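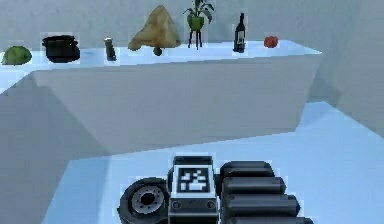 Home News Workshop People Contact

Gilles Renaud looks after one gripper, in two versions. One is bolted to an arm at Zultar. The other exists only in simulation, and he says it takes up more of his week.

"People think the simulated one looks after itself," he says. "It has a marker, it has screws, it has fingers. If any of that is in the wrong place, you are tuning the wrong machine."

The marker is the square black-and-white one on top of the bracket. Renaud checks its position first, on Wednesday mornings, before anyone starts a run. He moves the wrist to 4 set poses, reads the marker at each and compares the numbers with the real arm. If they differ by more than 2 millimeters, he opens the model and corrects the mount.

The fingers come next. On the real gripper the black segments wear, and he replaces them after some 50 hours of use. "New pads grip harder," he says. "So I change the friction value the same day, and I write it down."

His colleague Vesela Vukčević builds the kitchens. She puts out a pot, a wine bottle, a plant, a piece of red fruit, and keeps the floor in front of the island clear so the arm has room to start.

"I asked Gilles for a softer contact setting in July," she says. "He made me wait until he had tested it on the bench. I was annoyed for a day or so."

The old setting is still saved under its own name.

Recent items
Rewiring the Tukus feeder
Salleo: a new controller in an old cabinet
Spare parts at the Flores cell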